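The Good Dishes Are Waiting for Somebody Better

My mother owned two sets of dishes. One was for us. The other was for people who mattered, and it lived in a cabinet with a key, though the key was always in the lock.

I can remember the good set coming out for a bishop, a boss and a man who wanted to sell us a furnace. My wedding didn't qualify, because it was outdoors.

I inherited that set in 2000, and I have moved it four times since then, each time wrapped in newspaper from the town before. Somewhere in the stack is a gravy boat still wearing the Nirthorpe high school sports scores. We lost, as I recall, and the paper took it hard.

Everyone I know over forty has a cabinet like mine, and their children want none of it. The man at the consignment shop in Nirthorpe has put up a sign that reads NO CHINA, then below it, in smaller letters, NO, NOT EVEN YOURS. I went in anyway. He let me get as far as "hand painted" before he walked me back to my car.

The trouble with good dishes is that they come with rules. They can't go in the dishwasher, because of the gold. They can't go in the microwave, also because of the gold, as my husband found out one August with some leftover peas. They can't be stacked without a circle of felt between each one, and the felt has to be stored somewhere too. I have owned dogs that were less work.

So last winter I started using them on ordinary nights. Toast went first. Then frozen pizza, which looks startled on a plate with a gold rim. Two saucers broke in the first month, and I waited for the ceiling to open and my mother to come through it. Nothing came through it. I swept up and had my coffee out of a mug from the bank.

My daughter says the food tastes the same. She also asked if she could have the cabinet when I die, without the things in it, to keep her sneakers in. I told her the key comes with it.
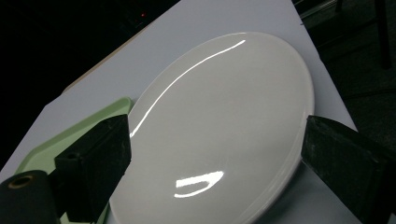 HOUSE & TABLE

Plain white keeps turning up at my dinners, mostly in the hands of guests who bring a dish and forget to take it home. None of it needs felt. I have stopped reminding them.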